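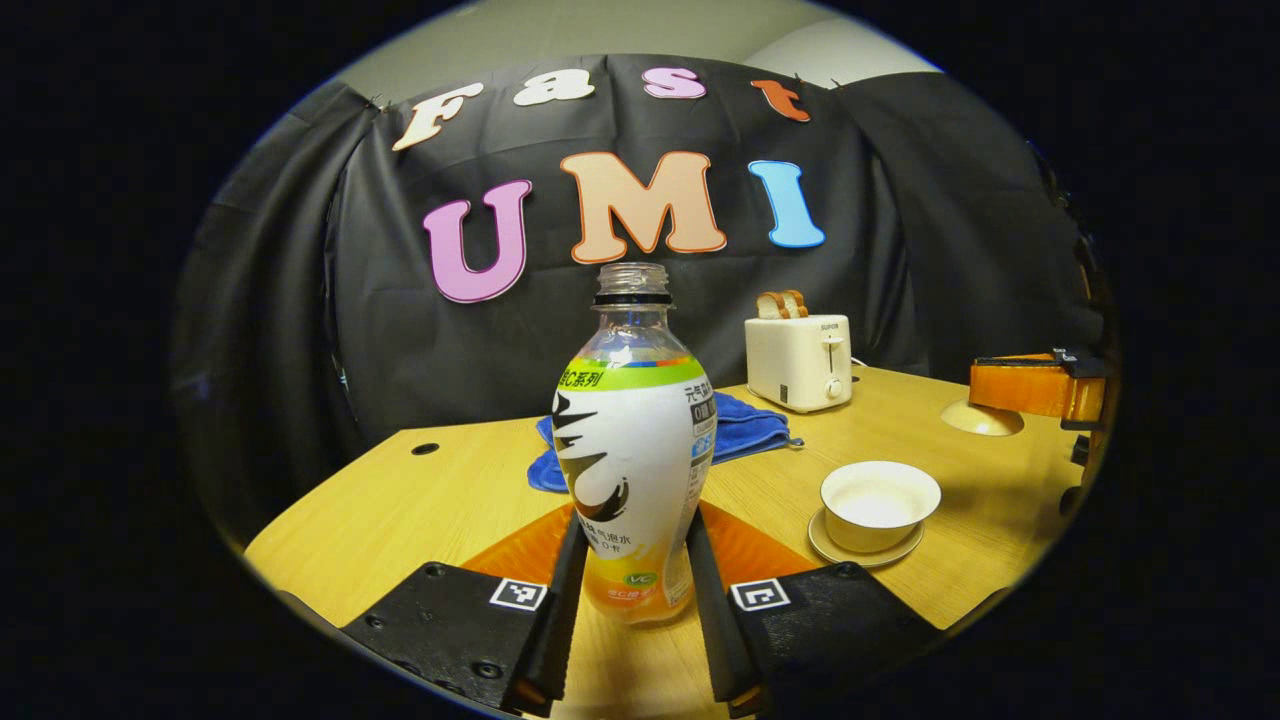

From the Breakfast Table

Those of you who have been reading this newsletter since the Pemulus Street days will remember that I used to write a little something every spring about the shared breakfast at Lelama House, and then for a couple of years I let it slide, what with the roof and everything that came after the roof. Well, it is March again, the mornings are getting lighter, and Eyerusalem Sisay stopped me on the stairs to ask when I was going to write about breakfast. So I am writing about breakfast.

We are up to 18 at the early sitting now, which is more than the room was ever meant to hold, and I say that with great affection for the room. The doors open at half past six. If you come at seven you will find most of the chairs taken and Abenezer Feyisa at the counter with his sleeves rolled up, telling everybody that the second pot is on its way. He has been telling us so for as long as I have lived here, and I must say the second pot does always come.

The big change since I last wrote is that we have stopped putting everything out on one long counter. It was Kedir Endale's idea to let each table have its own small spread, with the toast made right there next to you, and I will admit I was against it. I thought there would be crumbs from one end of the house to the other. There are crumbs! But there is also a good deal more talking. When you have to wait for your bread to pop up you end up asking the person across from you how their mother is, and before you know it the two of you have missed the early bus and don't much mind.

A few things that came up at the last house supper, so that they are written down somewhere. Please keep the setting on the toasters at the middle or below, especially with the sweeter bread from Hoekstra, which browns faster than you would think. Crumb trays get emptied in the evening, after the toaster has been unplugged, over the sink and never over the potted lemon (you know who you are, and the lemon is recovering). Cloths go on the hook by the window when you have wiped down, and into the wash basket once they start to smell of milk.

Then there is the matter of drinks. A lot of us like something cold in the morning, and I have come around to it myself, though I still want my coffee after. Bottles are welcome on the tables as long as each one has a coaster under it. Mulugeta Tefera spent the better part of the winter sanding and oiling the tabletops, 13 of them counting the two in the sunroom, and he would be very happy never to see another ring. He won't say so, because he is too polite, so I am saying it for him.
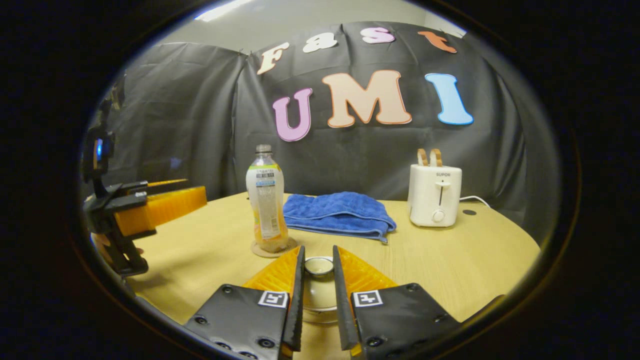

An orange-yellow drink on its cork coaster, with a little white bowl close by.

Mulugeta keeps the spare coasters in the drawer under the Akum radio, along with the birthday candles and the good scissors. If the drawer sticks, lift it a little as you pull. Please put your name on anything you mean to come back to, and rinse your empties before they go in the crate by the back door. The crate money went toward jam last time and I believe the feeling is that it should go toward jam again.

While I am on the subject of bowls, we are short of small ones. I suspect they have wandered upstairs with people's cereal, as mine certainly did, and I found it behind the curtain with a spoon in it. If you have one in your room, bring it down whenever you are passing and leave it by the sink.

Damian Ziółkowski is moving out at the end of the month, to a place with its own kitchen and, he tells me, a real oven. He has made the porridge on cold mornings for so long that I don't believe anyone else knows how much salt goes in. He has promised to write it on a card and tape it inside the cupboard door, and Eyerusalem has promised to stand over him until he does. We would like to send him off properly, so there will be a longer breakfast than usual on his last morning, running until ten, with eggs. If you can bring fruit, let Abenezer know. There is a sign-up sheet by the mailboxes with 15 lines on it, and you are welcome to write in the margins once those are full.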